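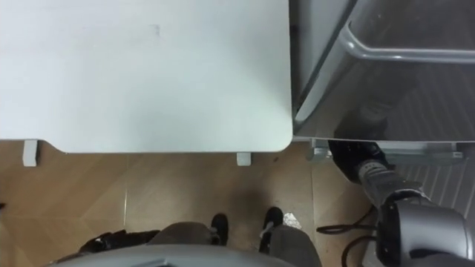
Paint correction bookings at the Prollau workshop now include a written gauge report. The readings are taken before any polishing starts, panel by panel, and the same sheet is used again when the car is handed back. Readings below the factory range are marked, and no machine work is done on those panels without the owner's agreement. Matte finishes are handled separately. A smooth matte surface, like the pale tabletop in the photo, scatters light and hides fine marks well, but a scuff still shows on it, and on a car the scuff cannot be polished out without leaving a shiny patch. For matte paint we offer washing, decontamination and a suitable sealant only.

The gauge work is carried out by Khôi Chu, who joined us from the Skadach body shop. He takes readings at fixed points on each panel, with extra points near edges and swage lines where the clear coat tends to be thinner. Aluminium and steel panels are read in separate modes. Plastic bumpers cannot be read with this type of gauge and are left blank on the sheet.

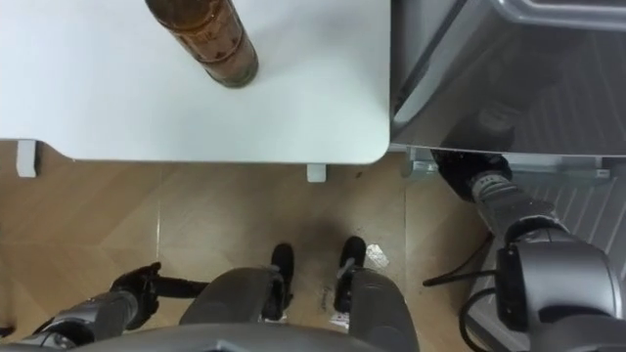 A blank entry therefore does not mean the bumper was missed. Where a bumper has been resprayed and the owner has the invoice, bring it along and the details will be copied across. Readings well above the factory range usually point to filler or an earlier repair. A figure of 400 microns on one door, with the other doors at normal thickness, suggests a repaint with some filler beneath. Over 700 and we will ask what you know of the car's history before quoting.

Correction is done in 2 stages at most: a cutting stage and a finishing stage. Many cars need only the second. Deep scratches that catch a fingernail are reduced, not removed — the quote will state which ones.

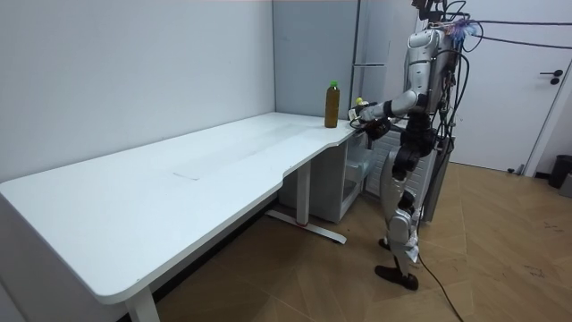
Before you bring the car in

Remove roof bars and child seats. Do not wax the car in the week before the appointment, as the product has to be stripped off again. Cars with fresh paint should be left until the painter confirms that it has cured. Bay 56 at the rear of the Puvero yard is kept clear for drop-off from 8 am. The Mai entrance is closed to customer vehicles until October while the drain covers are replaced.
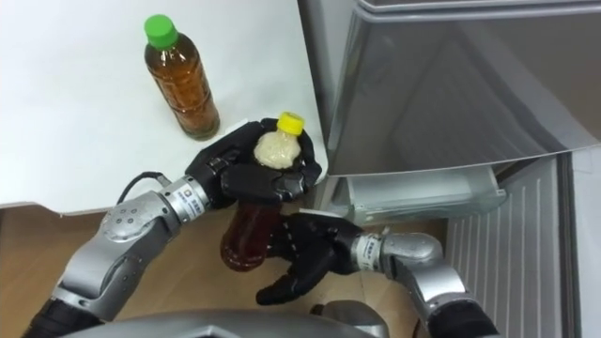
Green cap on the table, yellow cap in hand.

Gauge sheets are kept with the job card and a copy is sent with the invoice. If the car is sold, the sheet may be passed to the new owner. Bookings for the autumn are open at the front desk.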